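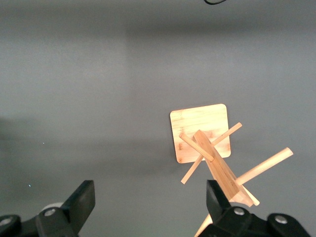
Bralby Home Workshop Club — Members' Blog

Most of June went on one question: how much an oil finish slows the movement of moisture in and out of bamboo. The short version is that it slows it less than I had assumed.

Bamboo is a grass, but once it has been split, planed and glued into boards it gets treated like hardwood. It takes on water through the end grain much faster than through the faces. A square plate with two coats of oil on the faces and bare ends will still swell, and the first place it shows is the glue line.

I cut offcuts from the same board and left them in the utility room for 171 hours, weighing them morning and evening. One set had Nernus hard oil, the other had Plamura wax paste. Both were bought from Panagiotou, the hardware store behind the station, which now stocks the oil only in the large can.

The waxed pieces gained weight early and then leveled off. The oiled pieces gained slowly and were still gaining when I stopped. Sealing the end grain with thinned shellac before oiling made more difference than the choice of product — enough that I now do it on anything that will stand near a sink.

Drying time matters too. The can says overnight. In a cold garage I would allow 2 days between coats and test with a dry rag in a corner. If the rag drags, wait.

Next I want to repeat the weighing with the heating on.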